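学校资产怎么贴码、怎么登记：我折腾了一个学期总结出来的做法

发布于 2018年1月12日　分类：校园后勤

上学期接手后勤这块的时候，我拿到的是一个U盘，里面有四份Excel，每份都叫"资产总表"，每份数字都不一样（有一份最后一行写的是"待核"，也不知道待了几年了）。校长问我音乐教室到底有几台功放，我翻了半个下午，答不上来，最后是跑过去打开柜子看的。

所以这篇就写写我后来怎么把学校的东西一件一件贴上码、录进系统的。我们学校不大，一栋教学楼，一栋综合楼，加一个操场和食堂，最后录进去的一共676件。如果你们学校规模差不多，照着做应该够用了。规模大的可以先拿一层楼练手。

先说用到的东西

软件我用的是Skolel，网页版加手机扫码，界面有点老气，但是字段可以自己加，这点对我太重要了。标签是Rarico的聚酯标签，哑光的那种，一卷1000张，贴完还剩一些留着补贴。另外准备一台手机、一块抹布、一小瓶酒精、一支油性笔，再加一个能推着走的小车。小车真的别省！我头两天是抱着纸箱爬楼的，第三天就去食堂借车了。

还有一件事要提前办：跟各科老师打好招呼。实验室和舞蹈房的钥匙往往不在总务处，你人到了门口进不去，一上午就这么没了。

第一步：先定编号规则，定完别改

编号我走过弯路。最开始我想把信息全塞进编号里，楼号、楼层、房间、类别、购置年份、序号，排出来长长一串，自己念着都断气。更麻烦的是东西会搬家啊，投影仪从301搬到405，编号里还写着301，你说改不改？

后来我推倒重来，编号只留两部分：两个字母的类别，加四位流水号。桌椅是ZY，电教设备是DJ，体育器材是TY，以此类推。位置、年份、责任人统统放到系统字段里，东西搬了就改字段，标签一辈子不用动。

类别我分了21个，现在回头看还是偏多，"清洁设备"和"水电工具"完全可以并在一起。建议你们先列一个草稿，拿几间教室试录一下，发现哪一类老是没东西可放，就并掉。

第二步：决定哪些东西要录

这一步最容易吵起来。有老师觉得粉笔盒也该录，有老师觉得电脑都不用录，"反正就在那儿"。我给自己定了三个问题，有一个答"是"就录：

它坏了会不会有安全问题？（比如篮球架、单双杠、灭火器、看台座椅）
它需不需要定期检查或者保养？
它丢了要不要写情况说明？

粉笔盒三个都是"否"，放过它。拖把也放过。课桌椅我犹豫了很久，最后按教室打包录，一间教室一条记录，备注里写数量。逐张贴码理论上更规范，可是小朋友会抠标签，我不想跟他们斗智斗勇。

第三步：擦干净再贴

听起来像废话，但是我头一批标签掉了不少，全是偷懒没擦。桌面、柜门这些常年被手摸的地方都有一层油，看着干净，标签贴上去过几天就翘边。

我现在的顺序是：抹布湿擦一遍，等它干，再用抹布蘸一点点酒精擦要贴的那一小块，晾一会儿，然后贴，拿指甲从中间往两边刮平。木头台面要注意，酒精别倒多了，有些漆面会发白，先在不起眼的角落试一下。

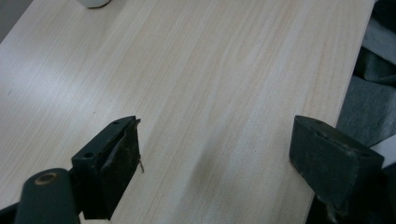

浅色木纹桌面

贴哪儿也有讲究。我的原则是站着不弯腰就能扫到，但是平时手碰不到。几个我试下来比较顺手的位置：

柜子：右侧门内侧上方，开门就看见。
桌子：桌腿外侧靠上，或者台面底下靠边。千万别贴台面上，水杯一放就糊了。
投影仪：别贴机身，吊那么高谁扫得着。贴在墙上开关面板旁边，旁边用油性笔写个小小的"投"字。
户外器材：金属立柱背阴那一面，离地面高一点，外面再加一层透明保护膜。
灭火器：贴在箱子上，瓶子会换的。

第四步：现场录入，别想着回办公室补

我信誓旦旦地想过"先拍照，回去慢慢录"。结果晚上对着一堆长得一模一样的柜子照片，完全想不起来哪个是哪个……所以贴一件录一件，慢就慢点。

每件必填的我只留了五项：编号、名称、位置、状态、责任科室。选填的有购置日期、品牌型号、保修期。必填项千万别贪多，多一项就多一个你站在走廊里抓头发的理由。

状态这一栏建议做成下拉选择，不要让人自由填写。我一开始放开让大家写，结果出现了"还行""能用""凑合""基本好""有点晃"这么多种说法。"有点晃"的是一个书架，后来我赶紧去固定了。现在只有四个选项：正常、待修、停用、报废。想多说两句的写备注里。

照片每件一张就行，拍全貌，把标签也拍进去。手机里先把分辨率调低一档，不然系统里存得很慢，我们学校综合楼那边的网大家都懂的。 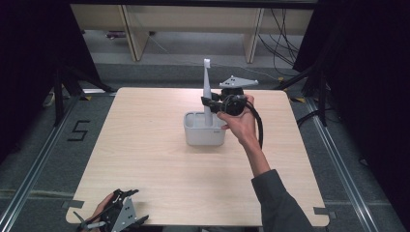 第五步：给需要检查的东西设周期

录完只是有了一本账，真正省事的是后面这一步。Skolel里每件资产可以挂一个检查任务，到期会发提醒到手机上。

我的做法是按风险分三档。跟安全直接相关的，体育器材、看台、消防设施这些，每月看一次；常用电器每学期看一次；其他的跟着年度盘点走。检查表要短，每张表我控制在一屏以内，例如篮球架那张就这几条：

底座螺栓有没有松动
立柱有没有锈穿或者裂缝
篮筐有没有歪
防护垫有没有破损
周围地面有没有积水或者杂物

看一项点一项，有问题就拍照上传，系统自动生成一条报修。以前报修靠微信群，消息被刷上去就再也找不到了，现在至少有个地方能查到哪天报的、修没修完。

提醒时间我设在早上到校以后，别设在放学前，那个点儿人人都往外走，看到提醒顺手就划掉了。

关于时间和分工

认真做的话，一间普通教室我最后能压到十分钟以内，实验室要慢得多，器材多，还得找人问名字（有些东西我真叫不出来）。我给自己规定每次最多干60分钟，到点就停，再往后贴歪、录错的概率直线上升，返工更花时间。

两个人搭班最舒服，一个擦和贴，一个拿手机录，中间换一换手。一个人也能做，就是要一会儿戴手套一会儿脱手套，挺烦的。

几个常见的坑

标签打印之前先打一张试扫。我有一批二维码打得太小，手机要凑到鼻子底下才认。

报废的编号不要回收再用。空着就空着，流水号又不要钱。回收了以后历史记录会串，查起来头大。

借出去的东西要改位置。我们有一套Saarinen的折叠展架，常年在各个年级之间流浪，系统里却一直显示在仓库。后来我专门加了一个位置叫"借出中"，谁借的写在备注里，好找多了。

新买的东西先贴码再发放。一旦进了教室你再去追，就得挑没课的时候，还不一定挑得着。Retby那边送货来的时候我会直接拿着标签去签收，在门口贴完再推进去。

导出备份。每个月底我会把全部记录导出一份表格存到硬盘里，文件名带上日期。被那四份"总表"吓过的人，对这个会格外上心。

下一次大盘点我排在5月，打算把食堂那边的冷柜和操作台也补进来，到时候检查周期可能要单独设一档，做完了我再来更新。表格模板我放在附件里了，下载以后把类别代码换成你们自己的就能用，有字段看不懂的可以在下面留言。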